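Home | Features | Interviews | Shop Floor | Archive | Contact

Teaching by hand: an afternoon with Xiomara Bellamy

Print this article | E-mail this article

Xiomara Bellamy has spent most of the past two years moving robot arms around furnished bedrooms. She runs demonstrations at Panon, a small company that trains arms to do chores in hotels and care homes, and her job is to show the machine each task until there is enough material to learn from.

"People think I write code," she said. "I can read it. What I do all day is pick things up off the floor."

Before Panon she worked in hotel housekeeping, and later trained new hires on the same floors. She answered an ad that asked for steady hands and patience. The interview lasted 20 minutes, and most of it was spent steering an arm through a doorway without touching the frame.

There are two ways she teaches. In the first, she holds the arm itself and pushes it through the motion while the joints go slack. In the second, she sits a few yards away with a pair of hand controls and watches a screen. The company calls the first one hand guiding and the second one remote. Everybody on the floor just says "pushing" and "driving."

Pushing came first. When Bellamy started, all the lessons were done that way, on an older arm called the Trornon. She liked it. "You feel the weight of it. If the elbow is about to run out of room, you know before it happens, your shoulder knows." The drawback was that her own arms kept getting into the pictures. The software was learning from the camera at the wrist, and for a good part of the first year it was learning from a view with a sleeve in it.

Driving fixed that and brought other problems. She had to learn to work from the wrist view alone, with no sense of touch. Her first week of remote lessons produced 27 that were good enough to keep. She remembers the number and does not seem bothered by it.

"I was closing on air," she said. "I'd think I was on the thing and I was an inch short. You have no depth. You learn to use the floor. You look at where the boards run, where a shadow is, where the foot of a table comes down, and you work out how far off you are from that."

Bedrooms are harder than kitchens, in her opinion. A kitchen counter is at a good height and the arm can come in from above. In a bedroom, much of the work is low down and in narrow places, and there is fabric on one side of you most of the time. The strip between a bed and a nightstand is the one she brings up most often. New operators are put on it in their second month, not before.

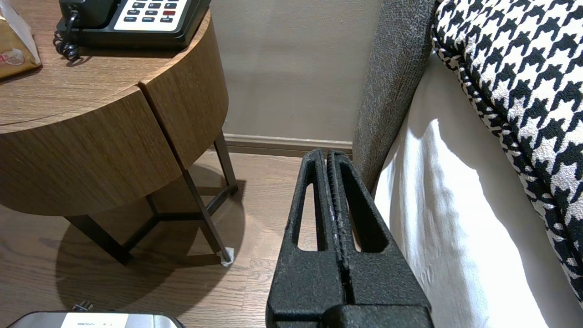
Gripper closed, between the nightstand and the bed. Wrist camera view.

Her rule for that strip is to go in with the fingers shut. Open fingers are wider, and a wide hand finds table legs and loose bedding. She opens them only once the tips are past whatever might catch, and she makes a small stop before doing it. The stop matters to the training, she said. When she ran the whole thing as one smooth move, the arm copied the smoothness and started opening early.

"It copies your bad habits first," she said. "I had a little wiggle I did before every grab. I didn't know I did it. Then I watched the arm do a chore on its own and there was my wiggle."

I asked how she decides that a lesson is good. She said she watches it back once at normal speed and asks herself if a new housekeeper could follow it. If she hesitated because she was thinking, she throws it out. If she hesitated because the task needed it, she keeps it. The difference is not always clear, even to her, and she and the engineers have argued over it.

One of those arguments was about mistakes. The engineers wanted some left in, so that the arm would see what to do after a bad grab. Bellamy wanted clean lessons only. They settled on a separate pile, where the operator misses on purpose and then recovers. She was against it at first and now thinks it was the right call. "If you only ever show it the good day, it's lost the minute something slides."

The bedroom set now stands at 3,619 lessons, of which she recorded 935 herself. Most run less than a minute. The furniture is moved between sessions and the bedding is changed, and she is strict about that. An early batch was recorded with the nightstand in the same spot for a full week, and the arm reached for that spot no matter where the table was. The whole batch was dropped.

The current software, Unamska, lets her take over partway through a run. The arm tries the chore alone, and when it starts to go wrong she picks up the controls and finishes. Only her part is marked as teaching. She says it is the most useful change since she started, and also the most tiring, as she has to sit ready and do nothing for long stretches.

"Driving is easy on the nerves compared with that. You've got your hands on the controls and you're waiting. And you want to grab it too soon - everyone does. You have to let it get a bit wrong."

She takes a break every hour and does not drive after four in the afternoon. Her late lessons were sloppy, she said, and she could see it in the recordings before she felt it in her hands.

Does she miss pushing? Sometimes. She still uses it for anything that involves pressing, such as tucking in a sheet, where the remote controls give her nothing to feel. Panon has been trying out a set of controls from Manalastas that push back against the fingers. Bellamy has used them for a few sessions. She found them heavy, and the push came a little late, but she asked to have them back in January when the next version is ready.

I asked what she would tell someone starting the job. She thought about it for a while.

"Go and make some beds first," she said. "Do it for a month. Then come and sit down."

Print this article | E-mail this article

Previous interview | Next interview | Back to top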